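Comparing two grippers in sim for chess pieces - am I measuring the gripper or the camera?
Posted in Manipulation / Grippers and Hands
Asked by tonivdale_tinkerer, 2022-06-05

I'm trying to choose between two parallel grippers for a small chess setup before spending real money on either. Let's call them the Gruber (stubby fingers, stiff, costs what my car is worth) and the Pirora (longer fingers, cheaper, slightly floppy). Both are modeled in the simulator, on the same arm, over the same wooden table, with a five-by-five board and six pieces. Mini chess seemed like a modest goal at the time.

The test is dull on purpose. The arm goes to a hover pose behind the board with the gripper open, the policy gets one look through the fixed camera, then it picks the piece it's told to pick. I ran 200 picks per gripper. The Gruber model did better on the tall pieces and the Pirora did better on the pawn, which would be a nice clean result if I hadn't changed the camera pose halfway through and forgotten to write down when.

These are from the hover stage, with the gripper that's mounted right now:

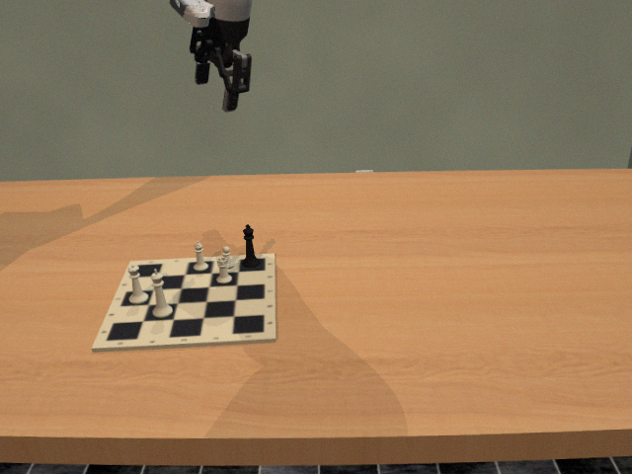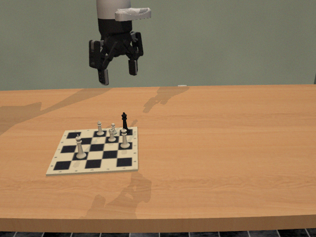

Black king and five white pieces, fingers open, nothing held in either one.

My trouble is the crowded corner. The pawn and the piece in front of it overlap from the camera side, and the policy likes to aim for a spot between them, as if it were being paid to knock over both. I get this with both grippers, so I suspect the view. But the longer fingers also clip the neighboring piece on the way down, and that one does look like a gripper problem. I've already tried closing the starting width by 10 millimeters. It helped the pawn and ruined the king.

So, three things I'd like opinions on. Is it fair to compare grippers at all with a single fixed camera? Should I add a wrist camera to both before going any further? And do the arm's shadows on the table matter, or can I stop lying awake about them?

Hannelore Brunner
You have two experiments wearing one coat. Take them apart.

First, remove the camera. You're in a simulator, so you know exactly where every piece is. Feed the true piece positions to the planner and rerun the picks with both grippers. Whatever fails now is geometry or contact: finger length, finger thickness, opening width, friction. That's your gripper comparison, and it's the only part of this I would put money on. Then put the camera back, keep the same random seeds, and look at how far each score falls. Now you're grading perception.

Starting width should be set per piece. One width for a pawn and a king is asking for the result you got. Open as little as the piece's base and your position error allow, and line up the closing direction so the fingers come down on the sides without a neighbor. If the planner can only approach at one wrist angle, fix that before you blame the long fingers. I spent most of one April blaming long fingers.

On the wrist camera: yes, eventually, and mount it the same way on both. It will help with the overlapping pair. Be careful about where the fingers sit in its view, though. A longer finger can block the very piece you want to see, and then you're back to two experiments in a coat.

Shadows: vary the lights, do one batch, and see if the numbers move. If they don't, sleep. If they do, the policy has learned to read the arm's shadow as a clue, and you'll want random lighting in training anyway.

Also, check the contact friction on the fingertips before believing any difference between the two models. If one came from the maker and the other came from some guy's repository, the pads probably don't match. Set both to the same value for one run.

trirnaseo_dave
just get a suction cup

pawnshop_five
Suction on a rounded pawn head, good luck with that. I went down that road and mostly built a machine for pushing pawns over slowly.

Agree with Hannelore on using the true positions first. I'd add a cheap fix for the crowded corner: pull the camera up and look down more steeply. At a low angle the back row hides behind whatever is in front of it, and no gripper on earth is going to sort that out for you. You lose some height information, but you already know how tall the pieces are - they're in your own scene file.

One more thing. Log the failures by type, not as one success number. I use 5 bins: missed, tipped the target, hit a neighbor, slipped on lift, bad place. My two grippers had nearly the same total and completely different bins, and the bins are what I ended up buying on. And save the camera pose in every log file. I say this as someone with 2 folders, both named final.

tonivdale_tinkerer
Thanks, all. Rerunning with true positions tonight, same seeds, friction matched. The Pirora pads were set to something close to chewing gum, so that explains some of the pawn score. Camera pose now gets written to the log at startup. Suction cup remains under review.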